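Print this page | E-mail this page

About Custlow

Custlow looks after one robot arm. We get asked to do more, and we have mostly said no. The arm is the same white one we started with, it sits on a dark square platform, and it exists twice: once in our workshop and once as a model on a computer. Keeping the two in step is the job.

We should say early on that we don't much trust simulation. Indira Annamalai, who started the firm, spent years at Stullano putting right machines that had worked perfectly on screen. A gripper that closes nicely on a drawn object will crush, drop or miss the same thing on a bench. She still thinks most demonstrations in this trade are flattering, ours included, and she would like them read that way.

So why use a simulated cell at all? It is cheap to get wrong. We can try a new base position or a different joint limit before anyone picks up a spanner, and throw out the worst ideas by lunch. What is left goes to the real arm, and plenty of it fails there too.

Our household set-up, which we call Miltov, puts the arm among ordinary furniture. Thin, floppy things are the hardest part of it. Chains are bad in the model and worse in the hand.
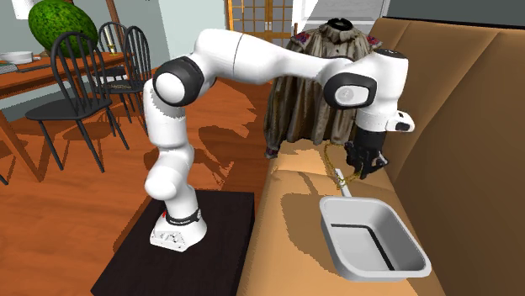 The arm in the Miltov simulation, with the gold chain at the gripper and the white bin on the sofa seat.

Setting up goes in a fixed order. Base first, then the joints from the bottom up, then the gripper, then the objects. We check the gripper with its fingers shut before we let it near anything. If a joint has drifted we go back to the base and start again, however small the error looks. Customers find this slow. It is slow.

The log for this one arm stands at 1,413 entries, and 659 of them are faults. We keep the dull ones as well, such as a worn cable or a loose bolt at the wrist. Suppliers like to quote how long a machine runs between repairs. We would sooner read what was done to it each time it stopped.

There are eight of us, in two rooms on the Poojary estate. We don't sell robots and we take no commission from people who do. If you already own an arm and it isn't doing what the brochure promised, bring us the brochure and your own fault log. The log is more use.

Last updated: July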